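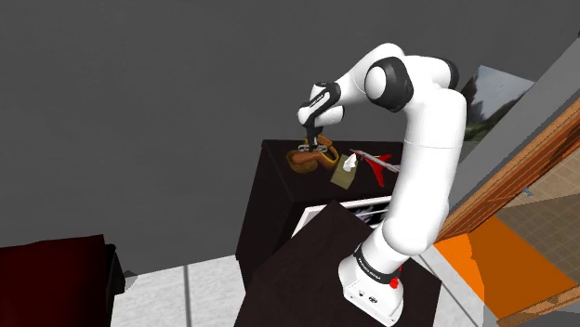 White robotic arm reaching toward a dark wooden cabinet, with its gripper at an orange-brown shoe.

Section 4: Setting Up a Doffing Area with the Mistis Station

Welcome to the part of the guide we most enjoyed writing! Section 2 covered how staff put protective gear on. Now you'll set up the place where they take it off, and a good doffing area makes that job calmer for everyone on the ward.

The Mistis station comes with a wall panel, a fold-down bench, two lidded bins, the Pyo hand rub dispenser and a roll of Zatik floor tape. The instructions apply to all stations supplied to the Dikonside hospitals, including the older ones with the gray panel. If your infection control team has its own doffing order, follow theirs and use these steps for the equipment only.

Before you start

You will need a pencil, a level, a drill with a masonry bit, and a second person to hold the panel. Pick a spot between the patient room and the clean corridor, with a wall that can take the weight of someone sitting on the bench. Check with your facilities office for pipes and cables behind the wall.

Caution: Do not set up or service a station while the room next to it is in isolation.

4.1 Marking the zones

1. Wipe the floor with your usual cleaner and let it dry completely. Zatik tape grips beautifully on a dry floor and hardly at all on a damp one.
2. Lay the red tape across the floor on the patient room side. This is the line where gear removal begins.
3. Lay the green tape across the floor on the corridor side. Anyone who steps over it should be fully out of their gear.
4. Press the tape down from the middle toward the ends – a rubber roller is great for this – and trim the corners.
5. Leave the tape for 6 hours before you roll any carts over it.

Note: The space between the lines has to fit the person doffing and the bench when it is folded down. The trained observer stands on the corridor side of the green line, facing the panel.

4.2 Mounting the panel and bench

1. Hold the panel against the wall between the two lines and check it with the level.
2. Mark the 4 corner holes through the panel.
3. Put the panel down, drill the holes and push in the anchors from the hardware bag.
4. Lift the panel back into place and start all the screws by hand. Tighten them a little at a time, going corner to corner.
5. Hook the bench onto the lower rail and fold it down until you hear the latch click.
6. Push down firmly on the front edge with both hands. The bench should not rock.

Caution: If the bench moves at all, fold it up, tag it out of use and check the anchors. People are tired when they come out of a long shift in a gown and hood, and they sit down hard.

4.3 Placing the bins and the hand rub

1. Set the large bin next to the red line for gowns, aprons and outer gloves.
2. Set the smaller bin next to the green line for inner gloves and face protection.
3. Put a liner in each bin and fold the top over the rim. The lid should open from the foot pedal without catching.
4. Clip the Pyo dispenser to the middle of the panel, where it can be reached from the bench and from either bin.
5. Slide in a cartridge with the arrow facing you and close the cover.
6. Hold a hand under the nozzle until the first full dose comes out. A new cartridge may need a few tries.

Note: The Pyo sensor works through one layer of glove. If it misses a double-gloved hand, raise the sensitivity dial by one notch and try again. This little dial has solved more complaints than anything else in the kit!

Caution: Hand rub can burn. Keep spare cartridges away from heaters and outlets.

4.4 The walk-through

Now for the fun bit. Have one person dress in training gear and go through the whole doffing order while the observer reads each step aloud from the card on the panel.

1. Stop after every item and ask whether the next bin or dispenser was easy to reach.
2. Move anything that made the person twist, lean or step back over a line.
3. Run it again with someone much taller or shorter.
4. Repeat until both people get through without a prompt about where things are.

Do the walk-through with your night staff too. They often spot shadows on the panel card that never show up in daylight, and the clip-on lamp (see 4.6) takes care of those.

4.5 Routine checks

At the start of each shift, check the liners, the bench latch and the cartridge window. Replace the cartridge when the red band shows. An opened cartridge must be replaced after 31 days even if there is hand rub left in it, so write the opening date on the label.

Replace any tape that has lifted, even at one corner.

4.6 Clip-on lamp

The lamp slides onto the top rail from the left. Turn the collar until it stops, aim the light at the card and press the switch once for normal or twice for bright.

Guide text last revised 30/06/2023.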